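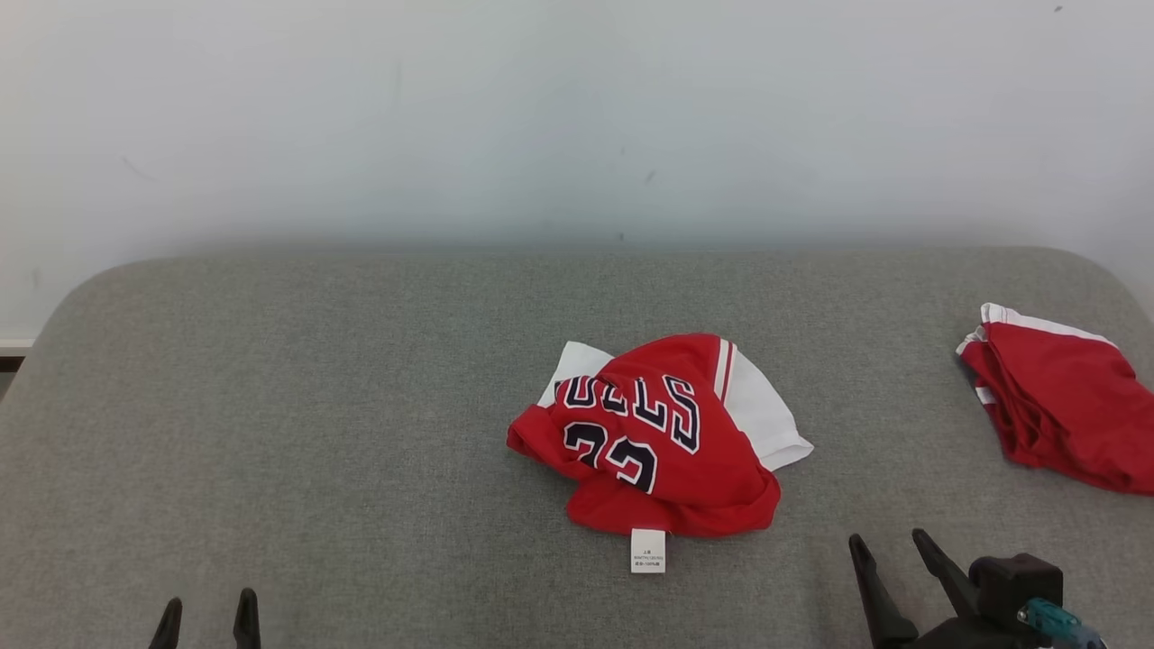 A red jersey on the gray seat, between the two grippers.

Print this article | E-mail this article

The hands that teach the folding
Wed 12 September

To fold a shirt takes me a few seconds and no thinking. At the Pollunden workshop in Drumton, I needed 11 minutes for one, and it did not look good when I finished.

The people here teach two-armed robots to handle clothes. They do it by remote control. The operator stands with a handle in each hand, looks at a screen, and the robot's arms copy what the operator's arms do. When the handle is squeezed, the gripper closes. Everything is recorded, the pictures and the movements together, and later a computer program learns from it.

A basketball jersey is a difficult student's book. The cloth is slippery, the big numbers are stiffer than the rest, and the armholes are easily taken for the neck. When it lies in a heap, the operator must first find a shoulder. A beginner pulls at the first fold he sees – I did this too – and the heap only turns over.

The workshop began in March with towels. A towel has four corners and forgives much. For towels they collected 200 good recordings before the robot could try alone. For sports clothes they have 100 until now, and they expect to need many more.

Not every recording is kept. If the operator waits too long, or lets the cloth fall and picks it up in a hurry, the robot may learn the waiting and the hurry also. A working turn is therefore short, and after it the operator must rest the wrists.

Hermans, a laundry company with seven shops, pays for a part of the work. It would like to have a robot for the sorting tables. In Drumton they speak more carefully and give no date.

Before I left, I tried once more. I found the shoulder, I lifted, and the sleeveless side opened nicely. Then I squeezed the wrong hand.

Print | E-mail to a friend

Reader comments (3)

wollance_reader: Can it do fitted sheets? I would pay for that.

Tess44: My mother ironed for a hotel and could fold without looking. They should record her kind of people.

J.P.: How do they keep the arms from hitting each other? The article does not say.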